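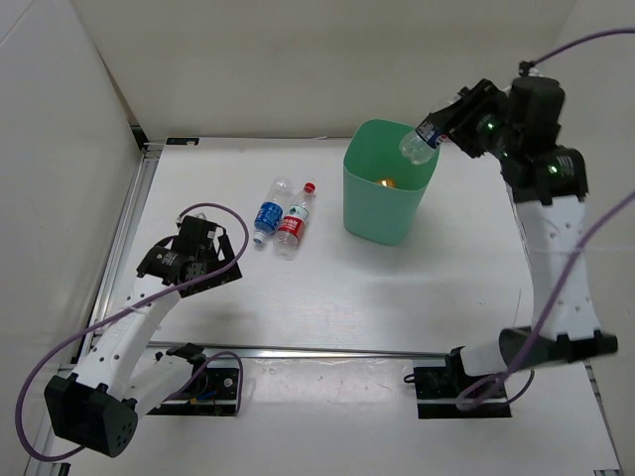 # Stiltham Desk-Side Recycling Bin

The Stiltham is an open-top bin for offices, classrooms and break rooms. It is molded in one piece, with no lid, liner ring or pedal, so there is nothing to replace. Tromeseo sells it singly and in cartons.

## Sizes

| Model | Use | Height |
|---|---|---|
| Stiltham S | Under a desk | 28 cm |
| Stiltham L | Hallway, break room | 56 cm |

Both models nest for storage. Pull nested bins apart with a slight twist.

## What goes in

Empty drink bottles, cans, paper and clean food tubs. Check with your local hauler before adding glass. Caps can stay on bottles in most areas, but the rules vary by town.

The bin isn't meant for hot ash, batteries or liquids. Pour drinks out first.

## Cleaning

Rinse with warm water and dish soap. Do not use solvent or a wire brush. Stickers come off with cooking oil and a soft cloth. The bins are not dishwasher safe.

## Ordering

Cartons hold 2 bins of the same size and color. Mixed cartons are not available. Orders placed through Skuteck ship from the same warehouse and carry the same item numbers.

The wall bracket (part 118) fits the S only. It comes with screws for drywall and wood. Masonry anchors are sold separately.

The L is out of stock in gray until January. Other colors ship as usual.

For bulk quotes, write to Mirjana Kovačević in sales and include the delivery address and whether the site has a loading dock. Returns are accepted on unused bins in the original carton. Return shipping is paid by the buyer unless the bin arrived cracked.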